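Gallery: Good practice for our simulated arm cell

Orna test room, page prepared by Guðlaug Hallgrímsson

In this gallery I collect views from our simulation work, with the rules we agreed to follow in September. Only one view is published for now, and the notes under it are valid for every scene in the Grula set. Please read them before you start a new run.
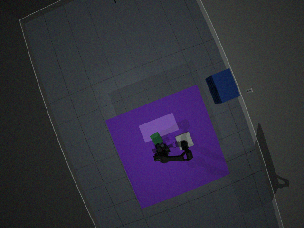
Overhead view of the test room: black arm on its off-white plate, gripper just by the green cube.

Overhead view. We keep one high camera for every scene, so the reviewer sees the table and the floor beside it at the same time. If a person changes this camera, even a little, the run gets a new number. The old number is never used again.

Table color. The purple top is very strong for the eyes, and some colleagues do not like it. I like it, myself. The rule is that one color stays for a full series, and a series is 50 runs. After that the color may be changed, but it must be written in the log before the first run and not later.

Cube and pale zone. The green cube lies over the lower border of the lavender rectangle. For Plostaso scoring, a cube on the border is counted as outside. We had long discussions about this — in the first series, people were scoring it in both ways, and 407 runs had to be checked again by hand.

Shadows. Leave them on. The arm gives dark shadows on the table, and it is tempting to remove them for a cleaner picture. A scene with the shadows removed must have the word "flat" in its name and cannot be compared with the others.

Room objects. The blue box by the wall and the small wall outlet belong to the standard room. Do not move or delete them, also when they have no role in the task.

Naming and storage. Each run has a number, a scene name and the initials of the person who started it. The Thoroddsen archive holds 3389 runs at this moment, and 734 of them are still waiting for a second reviewer. The same person may not start a run and review it.

Failed runs. They are kept, with the same care as the good ones. Write one plain sentence about the reason, for example "gripper closed too early". If you do not know the reason, write "unknown" — a guess makes more trouble for the next reader.

More views will be added when the second series is reviewed. Corrections to my text, and to my English too, can be left in the comment sheet of the Orna test room.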